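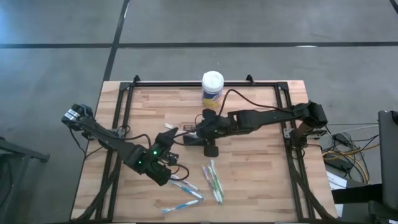
Should you rinse your mouth with water after brushing? Best not to - spit out the foam and leave what's left of the toothpaste where it is.

I worked on the front desk of a dental clinic in Dunden for years and that was the question people asked most. A lot of them had been rinsing since they were kids.

The fluoride keeps working while it sits on your teeth. A big gulp of water washes most of it away. Same goes for mouthwash straight after. Use it at another time of day, after lunch say.

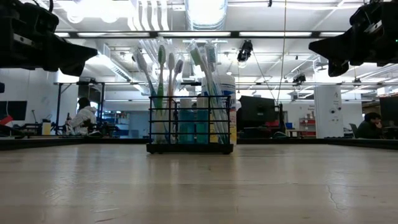
Storage came up a lot too. A closed travel cap is fine for a weekend away but at home the brush wants air. Stand it up, head at the top, in something with open sides. A black wire caddy like this one does the job, though six brushes sharing one is a bit of a crowd and I'd want the heads kept apart.

Replace the brush every 3 months, or sooner if the bristles have splayed. I write June on the calendar in the bathroom so I don't forget that one.

Kids under six need an adult doing the brushing or standing next to them. Ask your own dentist how much paste to use at their age.

Someone asked about electric brushes. I've used both. My gums are better with the electric, my travel bag is lighter with the manual.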